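Identifying an old publisher's series with no dates in the books

Asked in: Book History and Collecting

Hello all, I hope this is the right section. My late aunt left me two shelves of small cloth-bound books, most of them from a press called Drunska, which as far as I can make out printed cheap editions for evening classes and workers' reading rooms. They are lovely little things, small enough for a coat pocket, and I have grown very fond of them over the winter.

The trouble is that hardly any of them carry a date. The title page gives the name of the series (mine are all "Esgate Library", with a number on the spine) and the back of the title page gives a printer, usually Eglītis, and then nothing at all. A few have a list of other titles at the back. The highest number I own is 67, and its list stops at 67 as well, but I have a copy of number 12 whose list goes up to 40-something, so I am thoroughly muddled about what was printed when.

I would like to put them in order of printing, if such a thing can be done by an amateur at a kitchen table. I'm also wondering whether they are worth insuring, though I have no plans to sell. Is there a proper method for this? Any advice gratefully received — I have plenty of patience and a good lamp.

3 answers

Answer 1 (accepted by the asker)

What a nice thing to inherit! You are closer to an answer than you think, and the list at the back of your number 12 is the best clue you've got.

Cheap series like this were reprinted again and again, and the printer usually didn't bother to say so. The number on the spine tells you when the title first joined the series. The list at the back tells you, more or less, when your particular copy was made up. So your number 12 is a later printing, from the time when the series had reached the forties, and your 67 may very well be a first printing, or at least an early one.

I would go about it like this. Take a notebook and give each book a page. Write down the series number, the last title in the list, the printer's name exactly as spelt, the publisher's address if there is one, and the price if it's on the jacket or the spine. Addresses are wonderfully useful. Publishers moved premises, and once you have found one dated book with the same address you can start to pin the others down. Then sort your pages by the last title in the list and see whether the addresses and prices fall into line behind it. They usually do, with one or two awkward exceptions that will annoy you for weeks.

A word of caution about lists, though. Sometimes a printer had a stack of old back pages left over and used them up, and sometimes sheets sat in a warehouse for years before anyone bound them. I have a Fondel reprint (a different press, but the same sort of trade) with a list that is plainly older than the jacket it came in. Treat the list as giving you the earliest the copy could be, and look for something else to back it up.

Ownership inscriptions are a great help too. If somebody has written "May" and a year inside the cover, the book existed by then, and that's as good as a fence post. Please don't rub any of them out, even the scruffy pencil ones.

When you've done all that, write to the nearest large library and ask whether they hold any Drunska catalogues. Trade catalogues were often thrown away, but local studies rooms have a habit of keeping things. Ours opens late on a Friday and the staff are endlessly kind about odd questions. 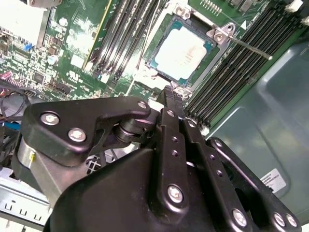

As for keeping your records, the notebook is fine to begin with, but do type them up at some point so that you can sort them by more than one column. I put mine off for years and ended up with 1342 slips of paper in shoeboxes, which took me most of a wet summer to copy out. Start while you only have two shelves!

Answer 2

Not worth much I'm afraid, cheap editions rarely are unless they have the jackets. Ordinary contents cover should do it but check with your insurer. Keep them out of the sun, the cloth on the spines fades.

Answer 3

I agree with nearly all of the first answer, and would only add that you should look at the endpapers and the colour of the cloth. With my own small series books the binding changed when the publisher changed binders, and I could tell early from late across the room once I knew what to look for. Lay a few out together in daylight (lamps make every green look brown) and put the matching ones side by side.

I'd be gentler than the last reply about value, too. A long run of one series, kept together, is often more interesting to a library or another collector than the same books sold one by one, so I wouldn't break it up — and do write down what you remember about your aunt and where she bought them, and tuck it in with the books.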